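Mondis Manual Index

A data card for a list of old farm equipment manuals 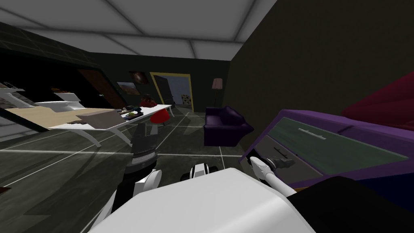
Version 2, Tuesday, January 17, 2023. Maintained by Casimiro Requena, who owns more baler manuals than balers.

What it is
One table with 2,000 rows. Each row is a printed manual for a tractor, baler, mower or rake, with maker, model, form number, year, page count and condition. There are no scans. Please stop asking for scans.

Where the rows come from
Mostly the Arroyo dealership lists, typed in by hand, plus my own shelves. The Gostevitz estate sale added 300 rows in March, along with a smell I have yet to get out of the truck.

Columns worth a warning
year – blank when the cover has no date. Sellers like to guess. I left their guesses out.
condition – good, fair, poor or mouse. Mouse means pages are missing at the corners.
form_no – stored as text. Open it as a number and your spreadsheet will eat the leading zeros.

Known problems
94 rows are probably duplicates, the same manual with a new cover. Parts books and operator's books for Turkeck rakes share form numbers, so check the title before you order one. I didn't, and now have a spare.

Prices
Not included. Whatever the last fellow paid at auction is between him and his wife.

Use
Free for any purpose. If you fix a row, send me the form number and a photo of the cover. Corrections go in when it's too wet to mow.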